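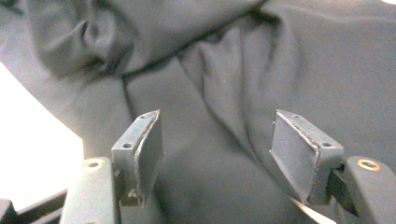
Posted by Kha Mai | Ullov project gallery | 2020-03-06

Handheld gripper, fabric set

This page goes with our work on learning grasp points for soft goods from handheld demonstrations. The picture is a view from the camera on the gripper tool, taken with the fingers open in front of a piece of dark grey fabric. The notes under each heading refer to it. Readers who want the full method should start with the Cukeck report, which covers the hardware, the labelling and the training runs in more detail than fits on a gallery page.

The question we set out to answer was narrow. Given one view from the tool, with the fingers open and the cloth close, can a model pick a pair of contact points that will close on a fold and hold it? Flat cloth is a separate problem and we left it to the Quintero set, where a different fingertip is used.

Approach, fingers open

The pads are clear of the cloth on both sides and most of the centre of the view is fabric. We call this the pre-contact view. It is the only kind of view the grasp model gets as input. Anything after first touch goes to a second model, which handles closing speed and is not covered on this page.

Folds and the long crease

A raised crease runs diagonally down toward the middle, with lighter ridges and darker recesses next to it. Creases of this kind are what the annotators mark. The label is a short line across the ridge, with its two ends placed where the pads should meet the cloth. Early on we asked for a single point at the top of the ridge. Agreement between annotators was poor, and the closing direction had to be guessed afterwards. The line label fixed both problems at a small cost in labelling time.

The near bulge

Between the two pads the cloth forms a broad, rounded bulge, slightly out of focus at this distance. The focus on the tool is fixed. We tried dropping the soft region from the input with a mask and the model got worse, mainly on thick fabric. Our reading is that blur carries some distance information the network can use, although we have not tested that on its own. The mask was removed in October and has stayed out.

Rolled edge, upper left

The thick fold at upper left curves around like the edge of a hood or a bunched collar. Annotators are told to skip a rolled edge if a simple ridge sits closer to the centre line of the tool. Rolled edges tend to hold several layers, and the pads slip off the outer one when the grip force is set low. A later label set, Gellwood, treats them as their own class.

Bright area, far left

The white region beside the cloth is overexposed and has almost no detail in it. Exposure on the tool is set once at the start of a session and then locked, so dark fabric often comes with a blown-out patch next to it. We compared locked and automatic exposure on dark cloth. Automatic kept more of the background and shifted the brightness of the folds from one view to the next, which hurt the grasp model more than the lost background did. The setting stays locked.

Pads

Both pads are scuffed at the rim, with a pale line along the edges. Pad wear is logged at the start of each session as light, moderate or heavy. It has had no measurable effect on point selection. It does matter for holding, and the holding results in the report are split by wear level for that reason.

Data and result

The training set holds 2,000 labelled pre-contact views, with another 500 kept aside for validation. The test was 1,000 grasps on fabric pieces that do not appear in training. The model's chosen points led to a held fold in 975 of them, where held means the cloth was still between the pads after a short lift. Most of the failures were grasps across a seam, where the closing pads pushed the ridge sideways. The model has no notion of stiffness and treats a seam as one more crease – we expect this to be the main limit on garments.

Two cautions on the test figure. All the test pieces were medium or heavy cloth, so it should not be read across to silk or thin lining. The starting pose was also set by a person, who will usually bring the tool in at a sensible angle without thinking about it. A run with random starting angles is planned under Ullov and will be reported separately.

Label guide, annotation tool and pad drawings: see the Cukeck downloads page. Corrections to the labels can be sent to Kha Mai through the project contact form. Please include the view number and the label version.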